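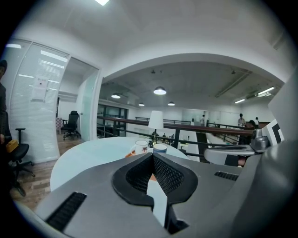

A gray hand-held gripper at the edge of a round table.

Savita Bhatia keeps her ticket stubs in a recipe box. There are 483 of them, filed by season, and all but a handful are from Rebelo Field, where the Ilside Herons have played minor league ball for as long as she has lived in town.

She started going with her aunt, who liked the seats behind third base because the sun was off them by the second inning. Bhatia still sits there. The bench was replaced with plastic seats after the flood, and the new ones are narrower, but the view of the bullpen is the same.
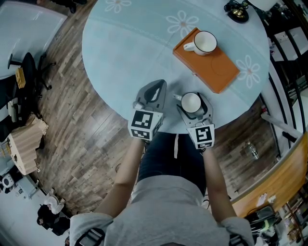
What she likes is the bullpen. Most fans watch the plate. Bhatia watches the relievers stretch, spit seeds and argue, and by the sixth inning she usually has a guess as to who is coming in. She writes it on the back of her stub before the phone rings. Her best season was the one when Eduardo Louro closed. "He'd take his jacket off two batters early," she says. "Every single time."

Louro, who now coaches high school pitchers in Senmont, laughed when I told him this. He said he never knew he did it. He remembered her, though — or he remembered a woman with a recipe box who asked him to sign a stub instead of a ball one night in June.

He signed it on the dugout roof. The ink ran a little, and she keeps that one in a sandwich bag.

The Herons draw roughly 20 regulars to that section now, down from the years when they were winning. Olga Rocha sits 2 rows back and keeps score in pencil. Ya-wen Yau brings the sunflower seeds. Tickets on the third base side went up to 40 dollars for the playoffs last year and they all paid it, and the Herons lost in ten innings on a passed ball.

Bhatia had guessed the reliever right. She showed me the stub, filed behind the others, with his number on the back.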